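The Shirt on the Hanger: Guest Pressing Returns to the Galtatska

The Galtatska Hotel has restored its in-room garment service, a courtesy it last provided when all 249 of its guest rooms were attended by floor valets. Since August, guests have been able to request that shirts and blouses be returned on hangers at any hour before 3 p.m.

The hotel's housekeeping department, which handles 4000 garments in a busy month, has prepared written guidance on the work. It begins at the bed, where a clean sheet provides the widest flat surface in most rooms.

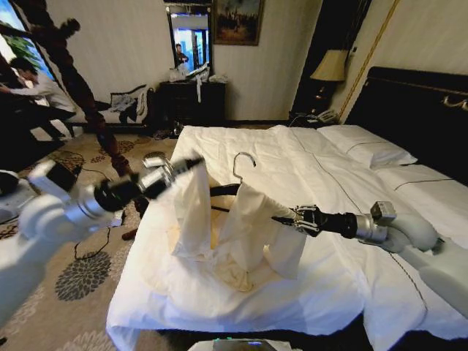 By Deisy Mamani
Hundier Magazine, Rooms and Service

A white garment on a metal hanger shows every fault in its handling. The department's guidance asks that the shoulders be settled first, with the seams resting along the arms of the hanger, and that the fabric then be drawn outward from both sides until it falls evenly. The top button is fastened last.

Bedding receives equal attention. Duvets at the Galtatska are finished with thin dark piping, a detail repeated along the edge of the pillows, and attendants use the line as a guide when straightening the bed after the garments have been removed.

The older furnishings were retained during the refurbishment. Dark wood dressers, framed mirrors and pleated lampshades remain in the rooms, and each bedside telephone connects directly to the linen desk. Garments received by Friday noon are returned the same evening.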